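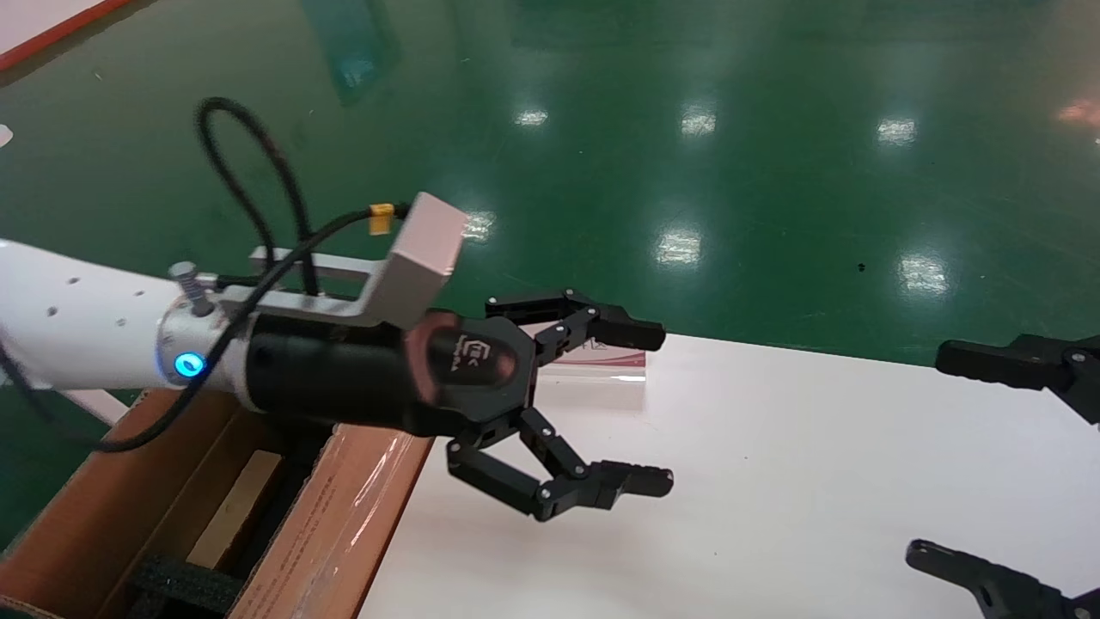

Replacing a tap washer and reseating a dripping tap

Applies to: conventional jumper-valve taps, kitchen, laundry and garden
Page revised May 2023 by Precious Botha

A tap that drips when fully closed has either a worn jumper valve or a damaged seat. The procedure covers both faults. It does not apply to quarter-turn ceramic disc taps or to single-lever mixers, where the whole cartridge is replaced. In some states even a washer change is restricted to licensed plumbers. Check the local rule before starting.

Parts and tools

Adjustable spanner with smooth jaws
Multigrips
Small flat screwdriver
Jumper valve to suit the tap, normally 12 mm or 15 mm
Body washer and O-ring of matching size
Reseating tool with cutter (the Kistham hand reseater is used in these notes; the Flilletti version has a coarser thread and needs its own adaptor)
Silicone grease rated for potable water
Wet-and-dry paper, 600 grit
Old towel

Isolate the water

Close the stop valve at the meter by turning it clockwise. Open the tap being repaired and the lowest outdoor tap on the property, and leave both open until flow stops. For a hot tap, also close the cold inlet valve on the water heater. Put the plug in the sink and lay the towel over the basin.

Remove the headgear

1. Prise off the button on the handle with the screwdriver. Undo the screw beneath it and lift the handle. A handle stuck with scale will usually release after hot water is poured over it.

2. Unscrew the cover flange by hand. If it will not move, wrap it in cloth and use the multigrips. Chrome marks easily.

3. Fit the spanner to the hexagonal part of the headgear and turn anticlockwise. Hold the tap body with the multigrips so that the load is not carried by the pipe in the wall.

4. Lift out the headgear. The old jumper valve will either come with it or remain in the body, where it can be picked out with the screwdriver.

Inspect the seat

Shine a torch into the body. A sound seat is a smooth, bright ring. Run a fingertip over it. Any groove or pitting that can be felt will cut a new washer within weeks, and the seat should be dressed before reassembly.

Reseat

Screw the reseating tool into the body until the cutter touches the seat. Apply light pressure and make 2 full turns clockwise. Withdraw the tool, wipe out the swarf and inspect again. Repeat if a mark remains, up to a limit of 6 turns in total. A seat still marked at that point is too thin to cut further, and a nylon seat insert such as the Modise push-in type should be fitted. Flush the body by opening the meter valve briefly with the towel held over the opening.

Reassemble

Clean the spindle with the 600 grit paper, used wet. Rinse off all residue. Replace the O-ring and body washer, and grease both lightly. Drop the new jumper valve into the body, stem up. Wind the spindle to the open position before screwing in the headgear, otherwise the valve may be crushed against the seat. Tighten until firm, then refit the flange and handle.

Test

Close the tap gently and open the meter valve slowly. Check for weeping at the spindle and under the flange. If the tap still drips, dismantle it and look for grit on the seat. Do not force the handle.

Colia pattern taps use a left-hand thread on the cold side headgear. Reverse the direction in step 3 for these.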